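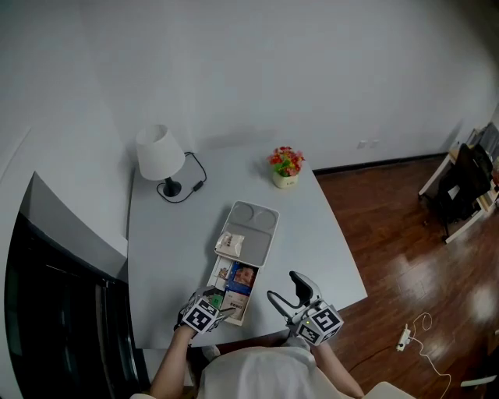

The small-stuff box on the gray table, with the light gray tray sitting partly over it

[tarar-home] Re: The drawer of tiny things
From: Asif Cheema
Date: November 10, 2024

Sohail Virk wrote:

> Hi everyone,
>
> Question for the small-spaces crowd. I have one drawer in the hall where
> everything goes that's smaller than my hand. Spare buttons in their little
> bags, plasters, foreign coins, sample sachets, the cards you get from the
> dentist. I have emptied it and refilled it twice since March and it always
> goes back to soup. I bought a divider set from Zevard and now I have soup
> in sections.
>
> Asif, you wrote in the spring that you'd moved all of yours out of a drawer
> and into a box that lives on a table. Is that still going? What do you do
> with packets that are all the same size and all look alike? And doesn't it
> bother you having it out where people can see it?
>
> Also, if anyone has a way of storing batteries that doesn't involve an
> elastic band, I'm listening.
>
> Sohail

Sohail, yes, still going, and I love it more than I did in the spring! Soup in sections made me laugh out loud. I had exactly that for years, and the divider set was a Zevard one too (it's now in the kitchen holding tea bags, where it's very happy).

So, the box. It's a plain white drawer-style thing, open at the top, divided into compartments, and it sits on the light gray table against the wall. I say drawer-style on purpose. If you like the shape of a drawer, keep the shape, just get it out of the furniture. The trouble with mine was always the closing. I would drop something in from above, push it shut with my hip and walk off. With the box on a table I have to look at what I'm doing for two whole seconds, and two seconds turns out to be plenty of time to put a packet with the other packets.

On packets that all look alike: stand up whatever you can, lay flat only what you must, and put something loud in each compartment. There's a blue-and-white package in mine with a face printed on it, and that's my landmark for the lower part of the box. I know where everything else is in relation to that face. The pale packets are near it, and they would be hopeless on their own, all the same non-color. I did try labels. I made very nice labels, with the good pen, and then I moved two things and the labels were lies and I never made new ones. A landmark moves along with its neighbors and you don't have to rewrite anything.

The cards are my weak point. I keep one in there, the white kind with dark print, and it lives at the near end where I'd have to be trying not to see it. The rule I'm attempting is one card only. If a second one comes home, the first has to be dealt with or thrown out. I have broken this rule. At one stage there were appointment cards in there going back to before we moved, and a loyalty card for a bakery that had become a phone shop.

Now the tray, which is the part I'd really push you to try. It's light gray, it looks like a lid, and it has two round recesses at one end. I rest it partly over the upper section of the box, so the compartments underneath are half covered and the rest is open. Anything I haven't decided about goes on the tray. A little clear packet with something beige in it is a typical customer. It isn't allowed into a compartment until I know which one, and it isn't allowed to stay on the tray once I do. The whole thing works like an inbox, and it's small enough that it fills up fast, so I can't let it slide for weeks the way I did with the drawer.

The recesses I thought were useless at first. They're lovely! Anything that rolls goes there while I'm sorting.

What I didn't keep, in case it helps you decide what leaves:

- coins from anywhere we aren't going back to (they went in a jar for my nephew)
- sachets with no date on them
- any button I couldn't match to a garment in one trip to the closet
- cables, all of them, and I mean all, they have their own bag on the back of the door
- batteries, see further down

When I did the big clear-out I tipped everything onto an old sheet and there were 130 things on it. I know this because my daughter counted them and wrote the number on the sheet in chalk. Of those, 37 went back in the box. Some of the rest went to better homes around the house and a good lot went in the trash, and I haven't missed a single thing, apart from one tiny screwdriver that I went and bought again from Sirketti and should have kept.

As for having it out where people can see it — I worried about this too. I thought the table would look like a lost-property counter. What fixed it for me was giving the far side of the table something nicer to look at. There's a small pot of flowers there, red and orange and pink with green leaves, in a pale cream pot. They're artificial and I'm not a bit sorry. They don't drop petals into the compartments and they don't need me. Then over toward the corner there's the lamp with the white cone shade, which gives the whole end of the room a bit of company in the evening. 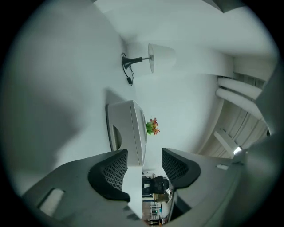 Flowers and lampshade against the white wall

White wall, white shade, and then that little burst of red and orange. I can't tell you how much difference it makes! Before the flowers, anyone who came in looked straight at the box. Now they look at the flowers, and then they ask about the flowers, and I've never once been asked what I keep in the compartments. I'd go small if you get some. I had a taller bunch before this and it leaned into the lamp and I was forever nudging it back.

The lamp matters for sorting as well, by the way. Clear packets are a nightmare in poor light. Beige things in clear packets are worse. If your hall is as dark as you said it was, that may be half of why the drawer goes wrong. You can't see down into it, so you drop and hope. Even if you keep the drawer, I'd try bringing it to a table near a lamp when you want to sort it, and only carry it back when you're done.

One warning about lamps on tables: think about where the cord goes before you decide where the box goes. I did it the other way round and had to redo the lot. Mine has a black cord with a small switch in it, and I like that switch where I can reach it without putting my sleeve in the packets.

The table itself is a funny shape, curved and sort of tapering, and I nearly passed it over for that. I'm so pleased I didn't. With a square table I always pushed the box into a corner and then reached over things to get to it. On this one there isn't really a corner that suits it, so it stays near the edge where I sit down, and that's where it ought to be. Sitting down is underrated for this, too. I used to do all my sorting standing up and I'd give up in the middle every time.

How long does it take now? I do 10 minutes when the tray is full, with the radio on. I look forward to it, which my wife finds very funny. Idimitz had a thread on their board about doing it every day, and if that suits you then wonderful, but I tried it and there was nothing to put away and I started moving things around for fun.

Batteries: egg carton, short end cut off, points up, in the cupboard with the light bulbs. Used ones never go back in the same carton. No elastic band at all, Sohail, you're free.

Two questions back to you. How deep is that hall drawer? If it's a deep one you might get a tray sitting across the top of it the way I have mine across the box, and then you'd only need to change one thing. And are the buttons worth keeping together as buttons, or could each little bag hang with the coat it came from? I pinned ours inside the garments and it emptied a full compartment. I've given that compartment to stamps and I feel like a man with a spare room.

If anyone else has a box or a tin or a muffin pan or whatever you use, please write in. I read every one of these and I've stolen at least half of my good ideas from this list. The archive message with my original list of compartments is number 3195 if you want to see how wrong I got it the first time.

All the best, and do report back on the soup,

Asif

--
tarar-home: small rooms, small things
Please trim quoted text when you reply.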